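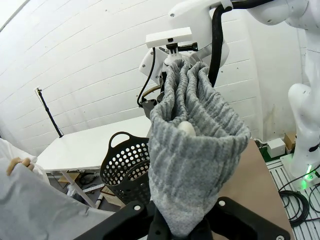
March 7, 2022

Got in before the heating did. Logged on in my coat and read the overnight output from the replay job, which had failed at the first file with a message saying the file did not exist. The file does exist. I made it. The path in the config had a trailing space in it, put there by me on my way out of the door last night, and so the machine spent the whole night being right about a file called the same thing with a space on the end. I have added a line that strips whitespace from paths. I have also added a line that makes the job stop shouting in capitals, for my own sake.

Ferenc came in with the wrong milk and asked how the two-arm branch was looking. I said it was nearly there, and he wrote that down, so now it has to be.

Main thing today was the handover. The planner (still called Istix, despite my campaign) treats the cloth as if it isn't there. It has the two grippers, it has the table, it has the other arm, and as far as it's concerned there is nothing at all strung between them. So it is quite content to send one arm off to its next pose by the shortest route while the other one has hold of the opposite end of a sock. Mulugeta's fix from February was a maximum distance between the fingertips, measured at the moment both grippers close, plus a small allowance for stretch. It's a good fix. The trouble is where the check lives. It was being applied to the waypoints and nowhere else, and between waypoints the arms can go where they like so long as they're back in time to be inspected. Like school.

Moved the check inside the interpolation. Planning time went up, as it would. Istix gives up at 2000 milliseconds and the first few queries after the change sailed straight past that and returned an empty path, which the executor then executed, very smoothly, by doing nothing and reporting success. I sat and watched two arms succeed at nothing for longer than I'm going to admit to here.

So that's two bugs, and the second one is older than I am in this job. An empty path should be a failure. There's a comment above the function, no initials, that says "empty is fine here". Ran blame on it and it's Fergus, from before the repository was moved, when everything got reassigned to Fergus because he did the moving. He says it wasn't him. He says that about every file in the place and statistically some of them must have been.

Changed it to a failure. Three unit tests broke, all of which had been testing that empty was fine. Deleted one, rewrote the others. Commit message: "empty is not fine". Margit approved it in under a minute with no remarks, so she either agrees strongly or hasn't read it.

Perception after lunch. Vivellow is our cloth segmenter, and the name came out of a vote I was on holiday for. It runs at 10 hertz on the wrist images and does very well on anything with a strong colour. Reds, the stripy tea towel, that awful orange fleece. Grey marl is another matter. Grey against our white wall it can manage, and grey against a pale table it can mostly manage, but where the cloth bunches up and the folds make their own dark lines, it starts finding edges in the middle of the garment and announcing that there are two garments. Then the grasp selector is offered a choice of two things and picks a point on the border between them, which is to say the bottom of a fold, which is where fingers go in and come out with nothing.

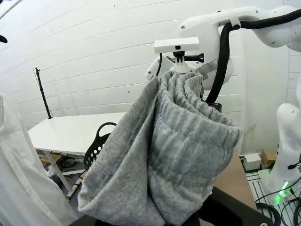

From the wrist camera: grey knit hanging off the other arm's gripper. One piece of fabric, whatever the mask says.

I had that view up on the big monitor for a good while with the mask laid over it, stepping the threshold up and down. At the low end the black fingers at the bottom of the image count as cloth too, which I find touching. At the high end the cloth has a hole in it you could post a letter through. There's no setting in the middle that does for all of it, I'm fairly sure of that now, and I'd have been sure of it in February if I'd looked at the hard images first like Tímea told me to.

Her idea, which I have resisted on the grounds that it wasn't mine, is to stop asking each image on its own. We know where both wrists are. We know the cloth is attached to at least one gripper, the robot having closed the gripper on it, so anything joined to the jaws through a continuous surface is the same object until shown otherwise. Seed the mask at the jaws and grow it downwards. It takes the kinematics seriously and the texture less so. I coded it up in the afternoon in what I can only call bad faith, meaning to show her the case where it fell over.

It did not fall over on the grey. It joined the two halves up and gave me one outline with a sensible lower edge. It did fall over on a recording where the second gripper passes in front, whereupon it grew the mask along the fingers and up the arm and kept going until it had claimed the whole robot as laundry. That's fixable, we have the arm model, we can subtract the arm. It's even quite easy if the camera calibration is right.

The calibration was not right. I'd been wondering why the arm outline sat a little to the left of the arm. I assumed lens distortion, because I always assume lens distortion, it's so restful. Then I checked the transform between the flange and the camera mount and found we're loading the one for the old mount. The new mounts have been on since the arms were set up for this job. The file with the right numbers is in the folder next to it, named "new", beside another named "new_final" and one named "use_this". They differ. I asked in the channel which one to use and Fergus replied "use_this", and I had to ask whether he meant the file or was agreeing with me.

Redid it from scratch instead. Board on the table, wrist through its poses, solve, check, swear, tighten the board, do it again. The arm outline landed on the arm the second time. Deleted all three files and put one in with a date and a serial in it. Nobody will follow this convention, including me by Easter.

Then the full loop, with the new mask and the stricter planner together. I told myself I'd stop at episode 2716, for no better reason than that's where the numbering had got to with the ones I'd queued. Watching it work is odd after a day of watching it in bits. Everything I've been cursing in a terminal is physically about the size of a sock. The regrasp pose comes up, the line turns green in the viewer, the second arm goes down for the hem, and I hold my breath as if that was one of the inputs.

Results, for the record and for Ferenc: grasp score on the grey items came out at 73, on our own scale, which Margit designed and which I've never been able to explain to a visitor. It's better than it was. It isn't what's in the plan we sent to Kocsis. The plan we sent to Kocsis was written by people in a warm room.

What's left:

The toe end. When it's clamped low and there's nothing much below the fingers, the grown mask has so few pixels to start from that one bad one tips it. Try seeding from both grippers and taking the union. Ask Mulugeta whether the upper seed can come in over the same message or needs its own, and try to be out of the room when he says it needs its own.

Planning time. Check the stretch distance coarsely first and only go fine where it's close to the limit. I'm annoyed I didn't do that this morning. Most of the path is nowhere near the limit.

Timestamps. The joint states and the images are matched by nearest arrival and I don't trust it when the arm is moving. It looks lovely when the arm is stopped. So does everything.

The viewer colours. Green for a valid path, green for the grasp point, and then the green light on the arm base shining away in the background of the wrist view. I clicked on the light twice today thinking it was a marker.

Flulberg demo got moved again, later this time, and I was gracious about it in writing.

Left the replay job running with the space taken out. Checked the path. Went back from the stairs and checked it again. Coat still on from this morning, I noticed, so at least that was quick.

Must buy milk, the proper sort.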